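Ticket: Utility room breaker trips on the long cycle
Site: Flernerley, unit 2
Opened by: Chanida Suwannarat
Priority: Normal (tenant says otherwise)
Status: Monitoring 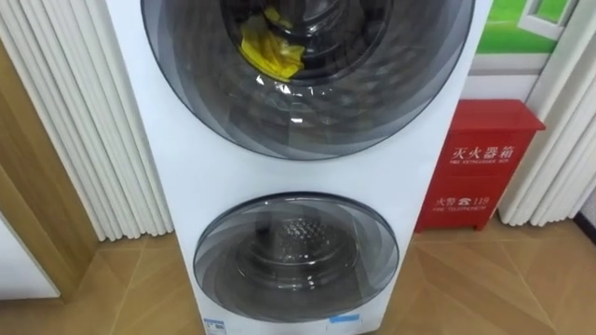
Original report, February 5, 2020

The breaker for the utility room has tripped again. It goes late in the evening, it takes the hall light and the internet router with it, and it resets fine until it feels like going again. My sister Jaruwan has started keeping a flashlight on the bread box. I've had three theories so far, all of them from people who haven't been here: too many things plugged in, old wiring, and "these panels just do that." Please send someone.

Chanida

Reply, Mekonnen Property desk

Thanks for the detail. Please tell us what else is running when it trips, and whether the breaker handle goes all the way to OFF or stops in the middle. Please do not tape it.

Chanida

It stops in the middle. I have never taped a breaker, but I'm curious about the tenant who made you add that line.

Things on in the evening: fridge, router, hall light, and the dehumidifier, because the Preddale side of the building is damp from fall until May. Sometimes a space heater in Jaruwan's room. She says the heater is innocent. She would.

Mekonnen desk

Handle in the middle means a real trip. Could you run one evening without the heater and one without the dehumidifier, and log the results?

Chanida

Log as requested.

Night one, no heater. Jaruwan wore a coat to dinner and made sure we all noticed. No trip.
Night two, no dehumidifier, heater on low. No trip.
Night three, both on. Tripped while I was on the phone with my mother, who took it personally.
Night four, both on, heater moved to the kitchen outlet. No trip.

So it's the two together. I checked Jaruwan's outlet by switching the breaker off on purpose, and her lamp died with the hall light. Her bedroom is on the utility room circuit. The label in the panel says UTIL. ONLY, in very confident capitals.

Mekonnen desk

Understood. What is the rating on the heater plate, and what number is printed on the breaker handle?

Chanida

The breaker says 15. I'll get the heater plate when its owner is out.

Later: 1500 watts on high. I'm told it is never on high. The knob was on high.

Mekonnen desk

Heater on high is 12.5 amps before anything else on that line. Add a dehumidifier and it will trip sooner or later. The breaker is doing its job. Please leave the heater off that circuit. We've asked our electrician at Nenden to trace the bedroom outlets and correct the panel label.

Chanida

Electrician came. Two bedroom outlets and the hall light are on UTIL. ONLY, and he has relabeled it with a pen – an actual improvement. He's quoting you for a separate bedroom line. Heater now lives in the kitchen, where Jaruwan visits it.

Mekonnen desk

Quote received and with the owner. Keeping this open until the new line is approved. No trips since the visit?

Chanida

None. The flashlight is still on the bread box.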